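# Chapter 11: Keeping a Pair of Hand-Held Grippers Honest

By now you can assemble a Lemen gripper, and you probably think the hard part is over. The hard part is a Tuesday-sized screw, a smudge on a marker cube, and a cable that has worked its way under somebody's chair. The Flerside manual gives upkeep 34 lines. We give it a chapter.

Start sitting down, both grippers in hand, and check the cubes first.
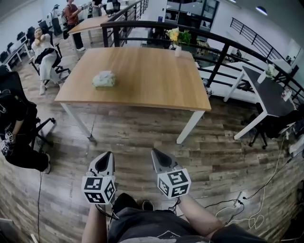

*Figure 11.1. A pair of grippers held ready, marker cube on each.*

A cube should not wiggle. If it does, every position you log is a small work of fiction – tighten it and calibrate again. Then follow each wire from the gripper back to its plug with your fingers. Eyes skip things.

The finger pads come next. At the Mangundap shop they were changed every 2000 closings, or whenever someone remembered, and you can guess which came first. Look into the gap where the two halves meet and pick out any lint.
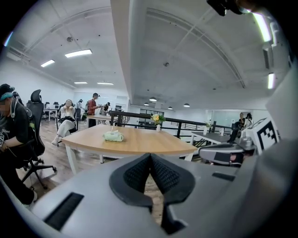

Close the fingers slowly and watch the point. Both halves should arrive together. If one is late, leave the pads alone and open the linkage (Section 11.3), where the trouble usually lives. Write down what you did, including the part where you dropped the screw.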